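Home Docs Data Changelog Contact

# Hastel Rainfall Tables

Daily rain gauge totals for the Clundalbridge area, one CSV per station. Values are in millimeters. Trace amounts are stored as 0.0 with flag T.
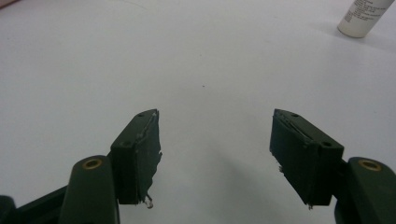

Missing days are left blank. Do not read blanks as zero. Stations with fewer than 40 valid days are in `short/`.

Maintainer: Nima Dehghan
Last update: 30/09/2024

We use cookies to remember your settings. Accept Decline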